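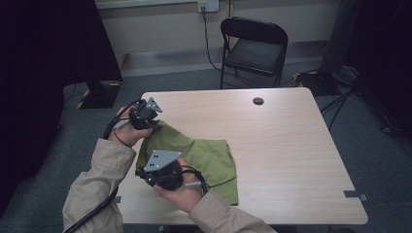
# Badero Work Table

Catalogue reference 974

The Badero is a general-purpose table for training rooms, libraries, craft rooms and shared offices. It is supplied by Nendgate Furniture to schools, colleges and public bodies, and has been part of the standard range since the Sanditz workshop took over production from Pap. The top is a rectangular panel with rounded corners, finished in a pale wood-grain laminate. Over 2,810 tables have been delivered to date.

## Top and edges

The laminate is bonded to both faces of the board so that the panel stays flat in heated rooms. It will withstand ordinary writing, cutting out with scissors, sewing and light assembly work. It should not be used as a cutting surface for craft knives, and hot pans or irons must be placed on a suitable mat.

The pale finish is the only one held in stock. Grey and white tops can be made to order, but may not be returned unless faulty. Customers adding to an older set should note that tops made at Pap are slightly warmer in tone, and a close match cannot be guaranteed.

## Underframe

Two underframes are offered. The fixed frame is recommended where tables will stay in one place for most of the year. The folding frame suits halls and rooms that change use during the day, and locks in both the open and closed positions. Adjustable feet are fitted to both types.

Castors are available for the fixed frame only. Orders for castors must be placed with the table, as the legs are drilled during manufacture.

## Room planning

Tables may be used singly or placed end to end. The rounded corners leave a small gap where tables meet, and customers who need an unbroken surface for pattern cutting or map work are advised to ask for the square-cornered version.

A clear space of at least 600 mm should be left behind each seated person. Wider routes will be needed for wheelchair users and near exits. Rozália Csonka in the planning office can prepare a layout from a dimensioned drawing of the room, free of charge for orders of 12 tables or more.

## Care

- Wipe with a soft cloth, warm water and a little washing-up liquid.
- Remove ink and glue promptly with methylated spirit, then rinse.
- Do not use scouring powder, wax polish or bleach.
- Lift the table when moving it – dragging loosens the leg fixings.
- Check all fixings once a term and tighten by hand.

## Delivery

Stock tables are sent out from Sanditz on pallets. Delivery is to the ground floor unless other arrangements have been agreed in writing. Fixed frames arrive with the legs detached and the necessary key is packed with each table. An assembly service is offered for larger orders.

Schools wishing to receive tables before the spring term should order by the end of October. Deliveries before nine in the morning can be arranged where a site restricts vehicles during arrival times.

## Spare parts

Feet, leg fixings, folding catches and replacement tops are kept for all tables made at Sanditz. Parts for the earlier Pap frames are limited – please send a photograph of the label on the underside before ordering.

Quotations and sample pieces of laminate may be requested from Normunds Hunt in the sales office. Questions on repairs should be addressed to Anisa Mangundap, quoting the catalogue reference and the original order number.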